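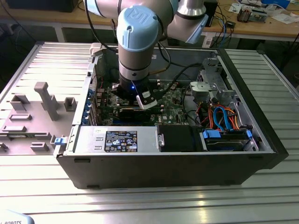

September, first proper entry on the Dramthorpe rain books

Kettle's on, so I'll get this down before I forget which pile is which. The books came in this morning in two fruit boxes with a tea towel over the top, and they smell exactly like you'd expect of something that's lived in a shearing shed. Daily rainfall, one line per day, 10 years without a gap as far as I can tell, so 3,653 readings if every line's been filled in (I've allowed for the leap days, before anyone writes in the margin).

The paper's better than I feared. Mostly ruled ledger stock with a bit of foxing, and the ink has held its colour nicely except where somebody used a purple copying pencil. Those pages are a worry. The tiniest bit of damp and purple pencil goes everywhere, so no wet cleaning on them, no humidifying, and please keep your tea on the other bench. I've put yellow slips in the volumes that have it.

Started with the dry sponge and a soft brush, working out from the gutter. Slow going but very satisfying - there's a grey bloom on the covers that lifts off straight away, and underneath it they're a lovely bottle green! Silverfish have had a go at the corners of the oldest one. No live ones that I could find, but I've bagged it separately anyway and it can sit in the freezer overnight.

Tissue repairs next. I tried the Abubakari tissue on a torn corner from a blank endpaper and it's gorgeous stuff, nearly vanishes once it's down, but it's a touch too light for the pages that have been thumbed the most. The Flasura is heavier and a bit creamier, and I think I'll use that along the spine folds where it won't show. Wheat starch paste for both. My first batch was lumpy because I got impatient and turned the heat up (again). Second batch sieved beautifully. It's in the fridge with a label on it, so please don't anybody put it on toast.

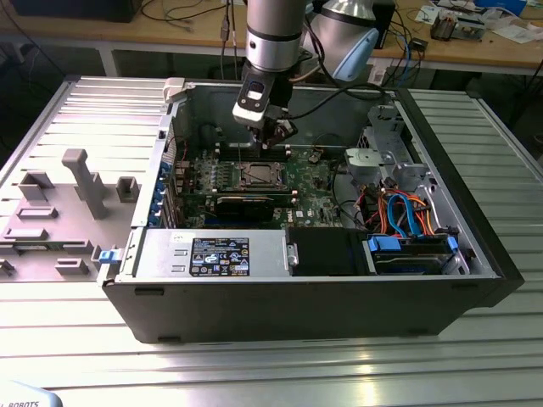

The readings themselves are where it gets fun. Everything's in points, a hundred to the inch, so the transcription sheet needs one column for exactly what's written and a separate one for millimetres. I don't want anybody converting in their head as they type. If it says 9 points, type 9, and let the sheet do the sums. I made that mistake on the last lot of books and spent ages working out which numbers I'd already changed.

Things to watch for in the handwriting:

The sevens have a crossbar in the early volumes and lose it later on. The ones have a long upstroke, so an uncrossed seven and a one look awfully similar. Check against the monthly total before you commit.

A dash is not the same as a nil. Nil is written out as nil. I suspect the dash means the gauge wasn't read and the rain got rolled into the next day, but I haven't proved it. Leave it as a dash for now.

"Tr" is trace, and I'd leave that as written too.

Monthly totals are a great help. I added up a few by hand over lunch and most agree with the daily lines. One March is out by a fair bit, and I reckon a line's been skipped, because the wettest day has a little arrow beside it pointing at nothing. There was a scrap of blotting paper stuck to the facing page which might be hiding something. Had a gentle go with the spatula and it didn't want to move, so I've left it alone until I'm less keen and more careful.

The remarks column is the real treasure, though. Frost, hail, "creek over the crossing", "dust all arvo", the first magpie having a swoop. I'd love these to go in word for word, spelling and all. The Elletti template only gives you up to 200 characters for a note, and some of the flood entries run on down the margin and around the corner, so I've added a second notes column and joined them with a plus sign. Bit of a bodge, but it works.
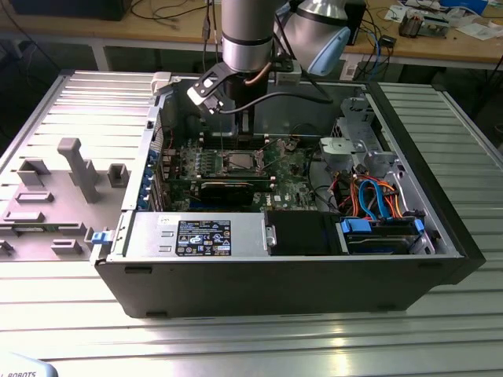 Lighting for the page photos still isn't right. The purple pencil goes pale under the overhead tubes and comes up much better with a lamp low on the left, except then every cockle in the paper throws a shadow. I'll try a sheet of baking paper over the lamp tomorrow. Grey card in every shot, please, even when it's a nuisance.

Still to do: more blotter, another bone folder (mine's chipped), find the good magnifier. Ask Dramthorpe whether the gauge was ever shifted, as the winter totals drop off suddenly partway through and a tree growing up beside it would do that just as well as a dry spell.

Pressing boards are on until morning. Don't lift them.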